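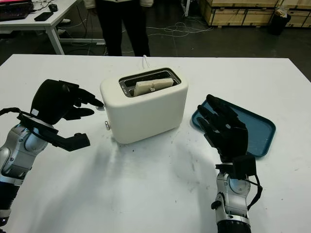
6.4 Left hand stalls at the toaster lever

Applies to the Simeo two-arm unit running the toast task. Error code 121 means the left hand met more resistance than the finger limit allows and the controller has stopped both arms. The hands hold their last position and stay powered.

Caution: A stalled finger can spring back when the load comes off. Keep your own hands away from the lever and the bread slot until step 3 is done.

Caution: Never reach into the slot with a fork or any other metal tool while the toaster is plugged in.

To clear the fault:

1. Press the stop button on the operator desk. Wait for the status line to read HOLD.

2. Unplug the toaster at the wall. Do not pull on the cord from the table side.

3. Select Release Left Hand. The fingers go slack over 2 seconds.

4. Move the left arm back by the forearm, never by the fingers or the wrist cable.

5. Push the lever down and up by hand. If it sticks, replace the toaster before you go on.

6. Check that the bread stands straight in its slot. A tilted slice can jam the carriage and bring back the same code.

7. Set the toaster back on its taught position and run Touch Check with the power still off.

8. If Touch Check passes, plug the toaster in and restart from Approach. Do not use Resume — it repeats the last push at full force.

Note: The right hand keeps its place over the tray during a stall. Release it separately if you need to move the tray.

Note: If code 121 shows up again on the next run, save the log and send it to Noelia Requena at Proneck service, extension 1775. Include the finger limit in use. The factory setting is 37.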